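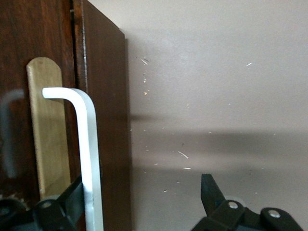
The cabinet came with the apartment, in the sense that four movers from Vernent looked at it, looked at the stairs, and told the previous tenant it would cost an extra $400 to take away. The previous tenant did the math. I inherited a dark brown wooden cabinet big enough to raise a family in, and the landlord described it on the lease as "storage."

For the first year I left it alone. It held coats, a tent, the box the vacuum came in, and a second box from an earlier vacuum I no longer own. The wood is handsome if you like that sort of thing, reddish and a bit glossy, and it shows every fingerprint I have ever had. My mother says you can't get furniture like that anymore. I have been pricing furniture like that, and you can get it all day long, free, as long as you bring a truck.

The trouble was the door. It would drift open at night, slowly, with a creak that started low and finished somewhere near a question. I tried folded cardboard. I tried leveling the feet, which meant emptying the thing, and I found 29 wire hangers in there that I am sure I didn't put in. I tried a magnetic catch from Purkow that was rated for a "medium door," and it held for one evening before the screws came out and took some of the cabinet with them.

So in May I decided to do it properly. I read a forum thread with 234 replies on the subject of cabinet doors that won't stay shut. The first dozen people said it was the hinges. The rest were arguing about whether the first dozen had ever seen a hinge. Somewhere on page six a man posted a picture of his own door, beautifully closed, and when everyone asked how he'd done it he never came back. I think about him a lot.

It was the hinges. The top one had worked loose and the whole door was leaning forward like someone trying to overhear a conversation. I packed the screw holes with toothpicks and wood glue, let it sit overnight, put the screws back, and swore at the last one until it bit. Total cost, about six dollars, most of it toothpicks, because the store only sells them in boxes of 1,000. If you are ever in the neighborhood and need a toothpick, please come by.

The door stays shut now. It stays shut so well that I have to put a foot against the base to open it, and the other door has started to look a little crooked by comparison. I've been told this is how people end up refinishing a floor.

I also polished the front while I was feeling capable. Seton makes a furniture wax that smells like a church and goes on with a soft rag, and if you buff it long enough you get a decent shine and a sore shoulder. Now the afternoon light bounces off it and shows me all the scratches I'd never noticed.

The coats are back in. The tent is back in. I threw out one of the vacuum boxes and kept the other, and I am fairly sure I kept the wrong one.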